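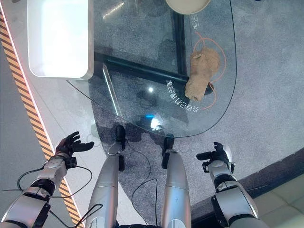
走り高跳びの背面跳びでは、助走の後半に曲線を走ります。初めての人は、この曲線が一番むずかしいと言います。よくある失敗は、まっすぐ走ってきて、最後の二歩で急に角を曲がるような走り方です。曲線には角がありません。ガラスのテーブルの丸い縁をたどる細い線のように、向きが少しずつ変わっていくのが正しい形です。このページでは、九歩の助走を自分の足で作る方法を、順番に書きます。

2022/05/22　文:クリスティーナ・シメク(Kristýna Šimek)
読了時間 5分
シェア 502

始める前に用意する物は、巻き尺、チョーク、色のテープ、それから記録用のノートです。バーは低くしてください。助走を作る日に高さは必要ありません。私たちの練習では、ほぼ100センチのゴムバーを使います。ゴムバーなら、体が当たっても痛くないので、安心して走ることができます。

説明は左足で踏み切る人のために書きます。左足の人は、マットに向かって右側から助走します。右足で踏み切る人は、左と右を全部反対に読んでください。

1.踏み切りの位置を決める
右側の支柱の近くに立ち、バーの方へ腕をまっすぐ伸ばします。指先がバーに軽くさわる所が、最初の目安です。横の位置は、右の支柱からバーの長さの四分の一ぐらい中に入った所にします。そこにチョークで小さい印をつけます。この印は後で動きますから、テープはまだ貼らないでください。

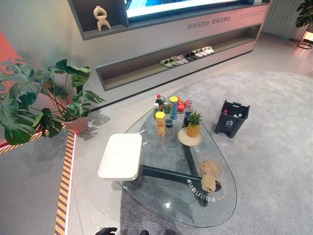 2.スタートの位置を仮に決める
右の支柱の足元から、バーの線を延ばした方向に、靴のかかととつま先をつけながら外側へ進みます。私の場合は21足です。背の低い選手は少し短くなりますが、最初は自分がきゅうくつに感じない広さで大丈夫です。そこから直角に向きを変えて、バーの線から離れていきます。大人の選手なら16メートルを測って、そこに仮の印を置きます。中学生はもっと短い距離から試してください。

3.直線の五歩を走る
左足から一歩目を出して、五歩まっすぐ走ります。五歩目も左足になります。このとき、バーを見すぎないことが大切です。バーを早く見ると、体が早く中に入ってしまいます。目は前の、マットより少し遠い所に置きます。友だちに横に立ってもらい、五歩目のつま先の所にチョークで線を引いてもらいましょう。三回走って、三本の線の真ん中を使います。

4.曲線の四歩を加える
六歩目から曲線に入ります。体は曲線の内側、つまり左へ少し傾けます。頭だけを傾けるのではなく、足首から頭まで一本の棒のようにします。スピードを落とさないでください。スピードが落ちると、傾きもなくなり、踏み切る前に体がバーの方へ倒れます。

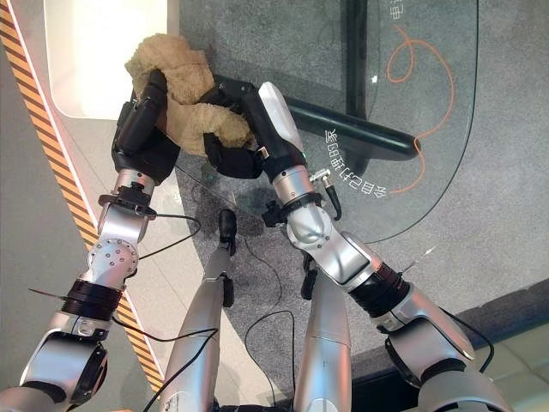

傾きの感じがわからない人は、先に円を走る練習をします。地面に半径五メートルくらいの円をかいて、左回りに軽く走ります。半周は普通に走り、次の半周は少し速く走ります。速くなると体が自然に内側へ傾きますから、その感じを覚えてから助走にもどります。円の練習は疲れやすいので、二周したら歩いて休んでください。

5.踏み切らないで通りぬける
いきなり跳ばないで、バーをはずして九歩を走り、そのままマットの横へ走りぬけます。九歩目の左足がどこに着いたかを見ます。印よりバーに近いときは、スタートの印を後ろへ下げます。遠いときは前に出します。動かすのは一回に靴半分までです。たくさん動かすと、何が悪かったのかわからなくなります。

6.跳んで確かめる
九歩目が三回続けて印の近くに来たら、ゴムバーをつけて跳びます。踏み切りの足の向きは、バーと平行にしないでください。平行にすると、足首とひざに無理がかかります。つま先は、マットの奥の角に近い方を向くとよいです。足首が痛いときは、その日の跳躍はやめます。
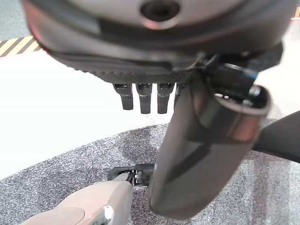
Drumden陸上クラブ 跳躍班

最後に、数字をノートに書きます。支柱から横へ何足、バーの線から後ろへ何メートル、五歩目の印までの距離、この三つです。風と靴も書いておくと便利です。同じ班のスマイヤ・カルナラトナさんは、追い風の日のページと向かい風の日のページを分けています。私もまねをして、五月の試合でとても助かりました。

試合の日は、地面が練習場と違います。Nulsteadの競技場は助走路がかたいので、私の歩幅は少し大きくなり、スタートを靴一つ分下げます。Ankrahでは反対に、いつもの位置のままで合います。ウォーミングアップの時間に、必ず二回は全部の助走を走ってください。一回目は印を確かめるため、二回目は直した後の印で走るためです。

テープは試合の後に自分ではがしてください。古いテープが残っていると、次の選手がまちがえます。

コメント 3件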